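The Offering and the Table

Parish life, 2022-02-23

When the congregation at Lerovow gave up its brass collection plates last October, the decision took up less time at the church meeting than the question of the heating. Few people under forty were carrying coins to worship. Gifts had for the most part moved to the bank, where they arrived on the first of the month. What remained was a part of the service in which a hymn was sung, the plates travelled along the rows, and very little was placed in them.

The practice of bringing gifts forward is far older than the plate. Early accounts of Christian worship speak of bread and wine carried by the people, and of something set aside for orphans, widows and strangers. In many places the gifts were in kind: oil, grain, cheese, wax for candles. Money came to stand for all of these by degrees, and the procession shrank as it did so, until in many churches it was reduced to two people walking up the aisle with a plate each. 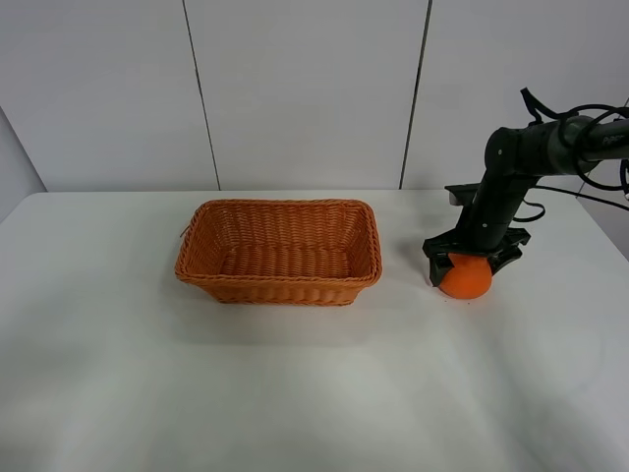 An orange woven basket with a braided rim.

Several congregations in the Plultalen district have begun to ask whether the older custom can be recovered. The form varies. At Lerovow, members bring food for the district pantry and lay it before the communion table during the second hymn. At Flendon, where the building holds 80 and is seldom more than half full, the whole congregation walks forward, including those who have brought nothing. The minister there regards this as the most important feature of the arrangement. A person who gives by bank order has already given, and a person who cannot give is still part of the offering.

There are practical objections. A procession lengthens the service, and those who find walking difficult may feel conspicuous. Flendon allows 15 minutes for it, and stewards go to anyone who prefers to remain seated. Some members also dislike being seen to give, and quote the sixth chapter of Matthew in support. Their concern deserves a fuller answer than it has generally received.
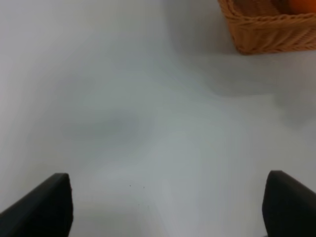

The preparation of the table has its own place in this discussion. In the Reformed churches it is often left bare until the gifts are brought, and the cloth, the bread and the cup are added in the sight of the people. Other traditions dress it beforehand and keep it covered. A pale, plain surface such as the one shown here, with no pattern or ornament on it, comes close to what the older Reformed writers wanted, for they held that the eye should rest on the bread. The Lerovow congregation has adopted the practice for its quarterly communion, with no cloth laid until the offering hymn has begun.

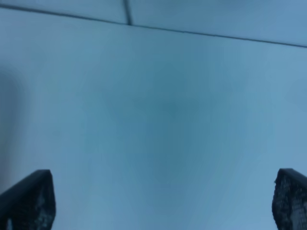

Emilian Pascu takes a more cautious view, and has written to the district newsletter that a church may recover every ancient gesture and still neglect the poor at its door. He would prefer to see a congregation publish what it gives away before it alters how it collects. In his own church, he adds, the plate was kept and the accounts were opened, and "people asked far better questions as a result".

His point has been taken up at Lerovow, where a statement of the pantry's work is now read aloud once a quarter. The most recent recorded 900 parcels given out over the year and 100 households helped with fuel. The reading is followed by silence and then by the prayer over the gifts, which names the growers and drivers as well as the givers.

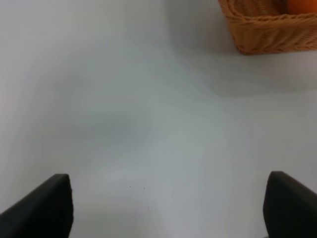
The wording of that prayer has been revised twice. An early draft thanked God for the generosity of the congregation, and the elders asked for the phrase to be removed. The present text begins with David's words in the first book of Chronicles, that all things come from God and that it is from his hand that we have given. It continues with a petition for those who receive, and ends with one for those who were too ashamed to ask. Copies of the prayer, with the order of service used at Flendon, may be had from the Omerović Library, which also lends its collection of older offertory prayers to churches in the district.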